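做“书包图书馆”这件事，我已经折腾到第二个学期了，越做越上瘾！上次在年级群里提了一句，好几位老师来问怎么起步，我干脆把步骤整理出来。适合小学一到三年级，幼儿园大班稍微改改也能用。

## 先说它是什么

每个孩子每次带一包书回家，包里有两本书、一张聊天卡、一本全班共用的记录本。过一阵子还回来，换下一包。就这么简单。和普通借书最大的区别在聊天卡：家长拿到手就知道可以跟孩子聊什么，不用自己想问题（很多家长其实愿意读，就是读完不知道说啥）。

## 第一步：选书和配对

两本书要有点关系，但别太像。我自己喜欢这几种配法：

- 一本故事书配一本科普书，比如讲搬家的故事配一本讲候鸟的
- 同一个主题，一本好笑的、一本安静的
- 一本有字的，一本无字书

无字书一定要有！识字量少的孩子拿到它反而讲得最多。我们班有个孩子对着一本无字书给奶奶讲了三个晚上，三个晚上讲的还是三个不同的故事，奶奶全写在记录本上了，我看得眼睛都酸了。

书从哪来？我们学校图书角原本有423本，能用的大概挑一挑就够一个班。不够的话可以请家长捐，但是要提前说好标准：不缺页、不是练习册、不是只有图标的识物卡。我第一次没说清楚，收到一大摞口算本……

预算方面，2000元可以做得很宽裕。手头紧也没关系，先做几包，边做边加。

## 第二步：准备包

包的要求不高，能装下大开本绘本，底部够平，孩子自己背得动、拉得上。买之前拿班里最大的一本书去试，别只看商品页上的尺寸。

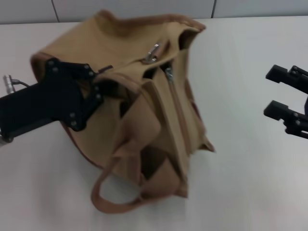 每个包要有一个固定的名字，我建议让孩子起，不要用编号。我们班的有“胖海马”“下雨天”“外婆的厨房”，还有一个孩子坚持要叫“Huluvitz”，说是他自己编的一个星球，于是那一包就成了太空主题。有了名字，孩子会互相打听：“你拿到下雨天了吗？好不好看？”这种口口相传比我在讲台上推荐十遍都管用。

名字写在布标上缝好，或者写在行李牌里挂着。包里再夹一张清单，列明有哪些东西，还书的时候孩子自己对照着勾。

## 第三步：写聊天卡

这一步最花心思，也最好玩。一张卡上三四个问题就好，多了家长会当成作业。

我的写法是这样的：

1. 第一个问题人人都能答。“哪一页你想再看一遍？”
2. 第二个问题往自己身上靠。“你有没有像小熊这样，等一个人等了很久？”
3. 第三个问题请大人也回答。“爸爸妈妈小时候最怕什么？”
4. 想加的话，再放一个动手的小建议，画一画、演一演都行。

别问“这本书告诉我们什么道理”。真的别问，一问孩子就背答案。

第三个问题是我后来才加上的，效果好得惊人！孩子对大人小时候的事情太感兴趣了，有几家聊着聊着就把老相册翻出来了。

卡片用大一点的字打印，塑封。家里老人带孩子的多，字小了看不清。如果家里说方言或者别的语言，在卡片背面写一句：“用您最习惯的话聊就好。”这一句请务必写上。

## 第四步：开一个小小的启动会

不用正式，放学前留一刻钟就够。我会当场打开一个包，和一个孩子演一遍：拿书、读、看卡、聊两句、写记录本。家长看完基本都懂了。

要讲清楚的规矩也就这些：

- 读不完没关系，读一半也可以写记录
- 记录本可以画画，可以只写一个字，可以由大人代笔
- 书弄坏了告诉老师一声，不用赔

最后一条一定要说得响亮一点。我发现有的家长怕弄坏，把书收在柜顶上，原封不动地还回来。绘本嘛，就是要被翻的，胶带我准备了好几卷。

## 第五步：轮换

我们是9月开学后的第二周开始的，头一个月先慢慢来，让孩子熟悉流程。轮换表贴在门边，孩子自己把夹子移到下一包。还包的早上，请两个“小馆员”检查清单，缺东西就写张便条放进包里，下次补上就行。

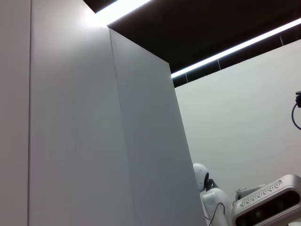
方天佑读完我的初稿，提醒说轮换不要卡得太死，他们班起初规定到期必须还，结果有孩子正读到兴头上，哭着把包交回来；后来改成可以续一次，只要在表上画个星星，排在后面的同学也很少有意见。我觉得这个办法太好了，这学期马上照搬！唯一要留意的是特别抢手的那几包，最好做个“双胞胎包”，书不同，主题一样。

## 第六步：把记录本用起来

记录本收回来以后，千万别往柜子里一放了事。我每次换包之后会挑一两段念给全班听（先问过孩子愿不愿意），念完常常有人举手说“我也是这么想的”或者“我不同意”，一场讨论就这么开始了，根本不用备课。

也可以回写。我会在页边写一两句，不打分，不改错别字，就像回朋友的信。“你说小狐狸不该道歉，我想了一晚上，还没想好。”孩子第二次拿到本子，第一件事就是翻我写了什么。

## 几个常被问到的地方

**有的孩子家里没人陪读怎么办？** 让高年级的哥哥姐姐在午休时来当搭档，聊天卡照用。顾光明带的五年级就和我们结了对，大孩子读得可认真了，还会提前练。

**包丢了呢？** 到现在丢过一个，后来在校车上找到了。里面放一张写有班级的卡片就好，别写孩子的姓名和住址。

**双语班能做吗？** 能。两本书各用一种语言，聊天卡两种都印，让家里自己选。

**要不要配玩偶？** 可以，不过要能整个放进洗衣机。我们只有“胖海马”配了一个，已经洗得有点瘦了。

先做两三包试试，挑你自己最爱的书开始。聊天卡模板我还在改，改好了放到年级共享文件夹里，谁写出了好问题也请往里加，我特别缺无字书的！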